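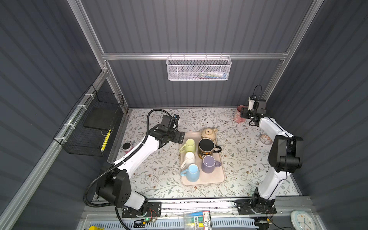 Reviews > Bench Kits > Folluleo Two-Arm > Gallery

4 min read

Folluleo two-arm bench kit, on loan from Jotadden, set up at our place in Trokesville. Full review comes in November. Gallery page first because people keep asking what the thing looks like with real stuff on the table. Notes are quick, typed between runs, sorry for the spelling.

The tray job

Both arms on the one front rail, black mounting plates. Left gripper down next to the light green mug, right one way over at the back by the pink mug. Mugs and a little cream teapot on a beige tray. This is the job we care about, dishes out of a tray and back in, handles pointing every which way.

Black mug with the gold and orange pattern is the biggest on the tray. Handles are the pain. Kit's default grasp goes for the rim, you can switch it to handle but you have to teach the angle per mug. Took us an afternoon. Would like to see that automated in the next software update.

The arms

White links, black joints. Parallel-jaw gripper on the left. Jaws are fine for mugs and tape, not great on anything flat. A saucer beat it every time, we gave up on saucers.

Joints are quieter than the last kit we had in. You can talk over it. Fan on the power supply is louder than the arms.

Cables

Corrugated conduit on the left arm, loops up off the gripper and comes down the outside past the shoulder. Good idea, stiff though. Limits wrist twist a bit if you route it the way the booklet says, so give it more slack then they tell you. Thin black cable on the right gripper arcs up in a loop and we check it before every long run. Haven't snagged it yet.

Camera

Little white module at the right wrist. Focus is fixed. Picture gets soft when the gripper is right on top of something, fine from a hand's width out. Calibration is a printed card and a button, easiest part of the whole setup.

The cell

Silver aluminum extrusion, dark gray corrugated panels. Panels cut down on glare a lot. Mesh baskets are hung inside for odds and ends, white one at the back, black one zip tied on the left. Do get baskets. You will be hunting for the hex key otherwise.

Tablecloth with the vines is on purpose, busy background. Plain white table is the easy version and everyone's demo uses it. Pick rate did drop with the cloth on, numbers in the full review.

Setup and price stuff

Six hours from boxes to first pick, two people. Booklet skips the rail bolts, torque is on the Jotadden support page. Base license covers 1000 saved runs, after that you delete or pay. We don't love that.

Support answered in 9 hours, decent answer, wrong part number the first time.

Would we keep it

For dishes and small bench work, probaly yes. For flat stuff no. Loan goes back after the saucer retest with the soft jaws, if they show up in time.

Related
Lo Presti soft jaws: first fit
Jotadden support plans compared
Wrist cameras for small arms, what to buy
Folluleo single-arm kit, long term notes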